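Textile Care and Household Fabrics
Handout for week 3: Washing, drying and storing
Prepared by Despina Voicu

Please read this handout before the practical lesson. Last week we spoke about how fibres are made into yarn and cloth. Today we continue with what happens to the cloth at home, in the bath, in the machine and on the line.
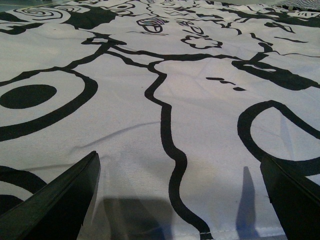
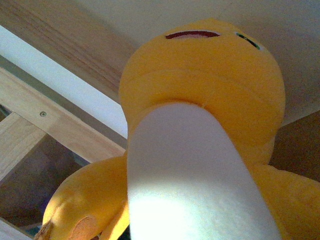
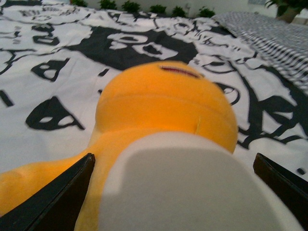

Printed cloth, plush and other household fabrics

1. Soil and water

Water alone removes sugar, salt and most dust. It does not remove grease. For grease we need soap or a detergent, and both have the same kind of molecule, with one end that likes water and one end that likes fat. Soap has a weakness in hard water, where it makes a grey scum that stays in the cloth. Detergents suffer much less from this. If your town has hard water, look at the packet, where you will find a separate dose for it.

2. Colour

Before 1856 the dyes used at home and in factories came mostly from plants, insects and minerals. In that year the first successful synthetic dye, a purple one, was found by accident in London. Many more followed. For the person who washes, the question is how well the dye is fixed. Make this small test: wet a hidden corner of the cloth, press a white handkerchief on it and wait five minutes. If colour passes to the handkerchief, wash the item separately.

3. Fibres and heat

Cotton and linen can be washed hot. Wool must not be rubbed in hot water, or its scales lock together and it becomes felt. Polyester does not shrink easily, but creases made by high heat are difficult to remove. For pile fabrics (velvet, terry, plush) the problem is pressure: a hot iron makes the pile flat and shiny. Use steam from a distance and then a soft brush.

4. Spinning and drying

A spin of 800 turns per minute is enough for most mixed loads. Shake every piece before hanging it. Dark colours should be dried inside out and away from strong sun. Knitted things are dried flat on a towel.

5. Storing

Put away only what is clean and fully dry. Moths are attracted by sweat and food stains in wool. Do not use plastic bags for long storage, use an old cotton pillowcase.

Homework

Bring one care label from home and explain each symbol in writing, not more than 300 words. Those who missed the lesson on fibres can copy the notes from Ileana Bălan. The stain removal practical is moved to April, and the reading for it begins on page 31 of the course book.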